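Student manipulation project moves to ball-and-ramp task

The student robotics club at Prutska Technical College has started the second stage of its manipulation project, in which a single arm must pick up a small ball and release it onto a ramp inside an open-fronted box. The club's entry is registered for the Hurkia student challenge in July under the team name Prorkico.

The first stage, completed in spring, covered picking and placing rigid blocks on a flat surface. The second stage replaces the blocks with a soft object that can roll. Under the Hurkia rules the arm may not push the ball into the box along the table. It must lift the ball clear of the surface, carry it to the ramp and open the fingers over the slope. A ball that leaves the box after release counts as a failed attempt. 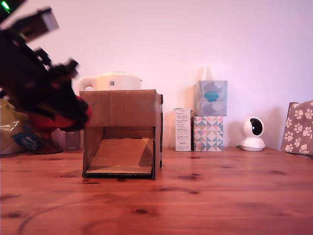

Each attempt is limited to 30 seconds, measured from the first movement of the arm. A team submits 900 recorded attempts for the data portion of the score and then performs a live run in front of the judges. Failed attempts may be included in the submission if they are labeled as such. Attempts in which a person touches the ball or the box after the start signal are removed.

The club divides its members into two groups. One operates the arm by remote control and records demonstrations. The other trains the control policy on those recordings and runs it on the same arm. The groups trade places every month so that all members gain time on both parts of the work.

Background objects are permitted by the rules and are not standardized. The club keeps household items along the wall at the back of the table and changes some of them between batches, on the grounds that a policy trained against a bare wall may fail when the background is different. 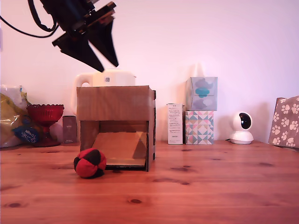

Ball selection took up much of the early discussion. Hard plastic balls were tried first and rejected after they slipped from the fingertips during the lift. The club then moved to a stitched ball of the hacky-sack type, with red and black panels, which deforms under light pressure and gives the fingers more contact area. The drawback is that its shape varies a little after every grasp, so the closing width of the gripper cannot be set to one fixed value.

The arm's motion software is based on Saraç, a planning package written by an earlier class at the college. Members have added a slower approach speed near the table and a check that stops the arm if the measured load exceeds a set limit. A logging fault that dropped joint readings at the end of some recordings was fixed in build 1703. Recordings made with earlier builds will be repeated.
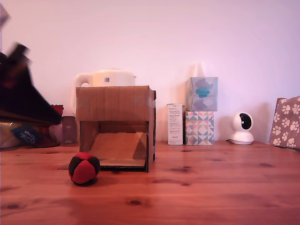

Work planned for the coming weeks includes a comparison of 2 release heights and a test with the ball started farther from the box. The club will also measure how often the ball stays on the ramp when it is released near the side wall.

Club sessions are held in the evening and are open to students from any department. No programming experience is required for the operator group.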